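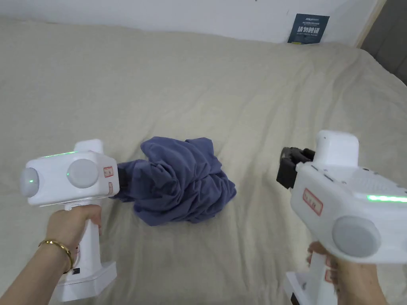 Two handheld grippers and a navy cloth. The left one is holding the cloth; the right one is open.

How do you compare grippers?

A gripper is a robot's hand. At Trandesura, each gripper gets the same job: pick up a cloth, lift it and let go. The job is repeated 200 times, and every drop is written down.

Cloth is harder to grip than a block. It bends and bunches up, so its shape changes with each try. A jaw that opens 90 millimeters can take a thick fold.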